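Two-Arm Laundry Build: Progress Report to the Flinden Small Projects Fund
Pacheco Street Shared Workshop
Prepared by Soledad Becerra, September 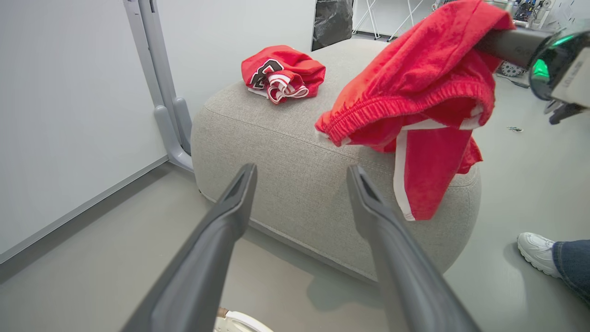

We are a little past the halfway point of the grant and I'm very happy to be writing this one. In the spring report I told you we had one arm that moved and one arm in a box. Both arms are now running off the same controller, both have wrist cameras, and since the start of the month we have been practicing on real clothes instead of squares of felt. It has been the most fun stretch of the project so far!

Where things stand

The goal we wrote in the application was a pair of arms, built and maintained by workshop members, that can pick up clothing from a low surface, hold it up, and fold it well enough that a person would put it in a drawer. Picking up is in good shape. Holding up is getting there. Folding is still mostly done with a person steering, and I'll come to that.

Uriel Figueroa finished the second arm in July, including the wrist wiring that gave us so much trouble on the first one. He ran the cable with a longer service loop this time, and it has not snagged once. He then went back and redid the first arm to match, on his own time, over two long evenings. We had a cable failure nearly every week before that change. We have not had one since.

Rutilio Jaramillo wrote the software that keeps the two arms from running into each other. It is simple and a bit timid (the arms stop sooner than they need to), but it means we can let a new member take the controls after a short introduction. Six people have now had a turn, including two who came in saying they had no interest in robots and stayed until we locked up.

Clothes are hard

We began with hand towels, moved on to T-shirts, and are now working with sports clothes, jerseys and shorts mainly. Teodoro Orozco brought in the first bag of them and they have been a wonderful headache. Slippery fabric slides out of a grip that would hold a towel all day. Elastic waistbands pull themselves closed when you want them open. Big printed numbers are stiffer than the cloth around them, so a jersey wants to bend everywhere except where you need the fold.

What has helped most:

Closing the gripper more slowly over the last bit of travel. On fast closes the fingers pushed the fabric away before they caught it.

Grabbing two layers on purpose. We used to try for one layer, and we'd miss or get a pinch so small that it dropped on the way up.

Working on an upholstered ottoman. The softer top gives a little when the fingertips press into it, and we are less nervous about going low. Our old setup was a hard tabletop, and we chipped two fingertips on it.

Between late August and now we logged 760 pickup attempts. I had hoped for 800 by this report, but we lost a Tuesday session to a power problem in the building. Of those attempts, 320 were on sports clothes and the rest were towels and T-shirts. Rutilio keeps the log and is sorting the misses by cause. From reading through them, I'd say most come from grabbing too near a hem, where the fabric is thick and rolls out of the grip.

What isn't working yet

Folding. With someone steering both arms, we can fold a T-shirt that looks decent and a towel that looks good. Without a person, the arms can do the first fold on a towel and then tend to get lost. Once the cloth is doubled over, the software has trouble telling which edge is the top one. Crescencio Zepeda is trying a different approach in which the arms lift the whole piece, let it hang, and start over from there. It's slower, but when I watched it last week it recovered from two situations that would have ended the run a month ago. I was cheering, and I don't think I was the loudest.

The fingertips also wear faster than we planned. We print them ourselves and are on our fourth version. The current ones are narrower at the end and get under a flat hem much better, but the narrow part is where they crack.

Money

Spending is around 2000 dollars so far, which is inside the plan. The largest item was the set of motors for the second arm, bought through Protstead. They sent one bad unit and replaced it without an argument. The Vutine power supply cost more than we budgeted, and we covered that by building the camera brackets ourselves. We'd like your okay to move what's left in the travel line over to fingertip material and spare cable. None of us is traveling anywhere, and we will certainly use the spares.

Next steps

Crescencio's hang-and-restart method goes onto both arms first. After that Uriel wants to try a rubber coating on the fingertips, and Teodoro has promised us a bag of socks — I have mixed feelings about the socks.

We would also love for someone from the fund to come by and try the controls. Evenings after six are best, and the arms are usually warmed up and running by half past. Please write to me first so I can make sure the side door is open.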